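Home | Rooms | Jobs | Contact

Room turnover help wanted — Andus Guest Rooms, Drullovport

Need someone for the kitchenette rooms, starting January. Part time, mornings. Counter, mirror, cabinet doors, fridge. Same list every room.

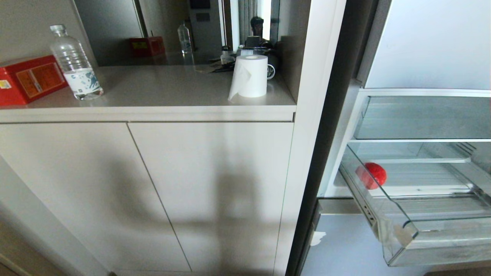

Counter and mirror, kitchenette room

Leftover boxes and bottles get sorted, mirror wiped, paper towel roll stays on the counter.
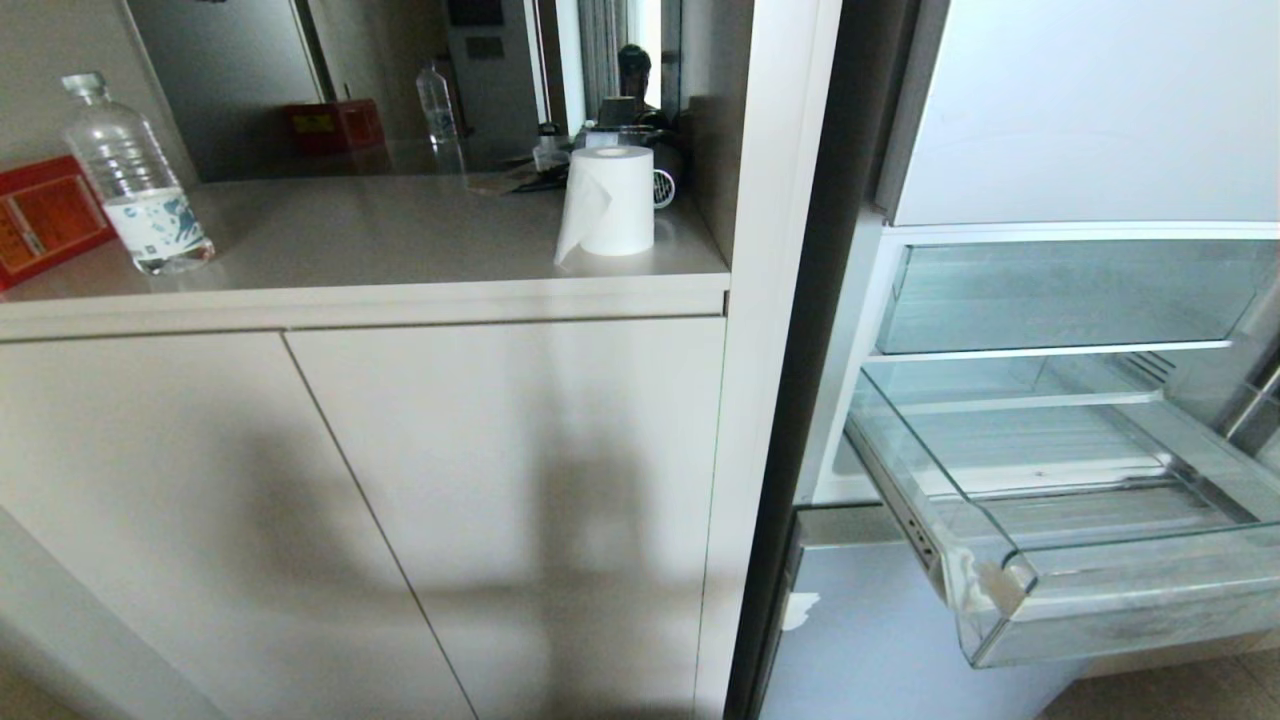 What you'd do

Fridge shelf and crisper drawer, every time. Cabinet doors wiped top to botom.

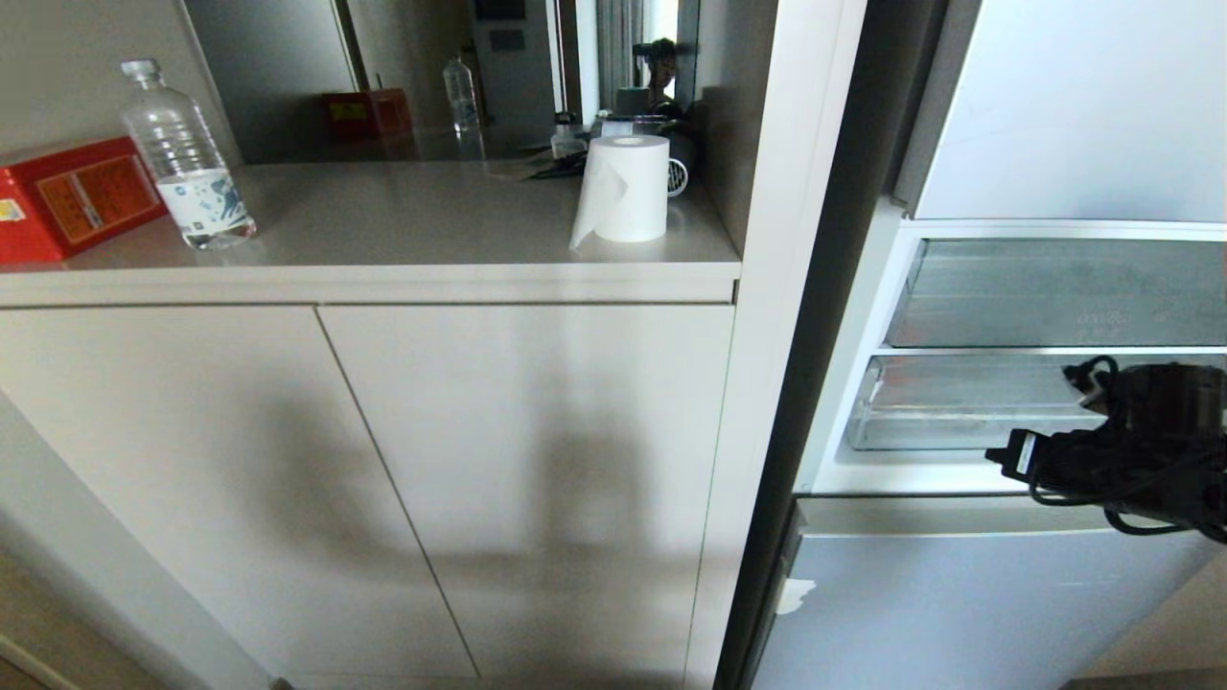

Pay is 2000 a month, paid on the 9th. No experience needed, we show you the list. Must be ok with stairs — no elevator.

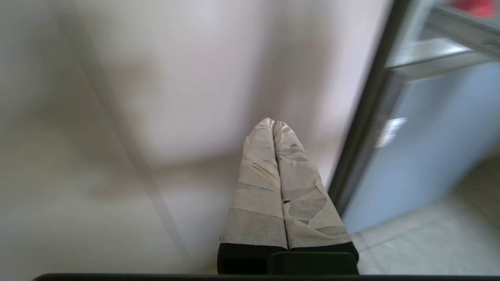 Bring your own shoes, we have gloves and cloths. Apply at the desk or by mail, ref 3113, befor November 20, 2021.

Comments

dustpan_k: is weekends included?

marlo77: applied, no answer yet

dustpan_k: same here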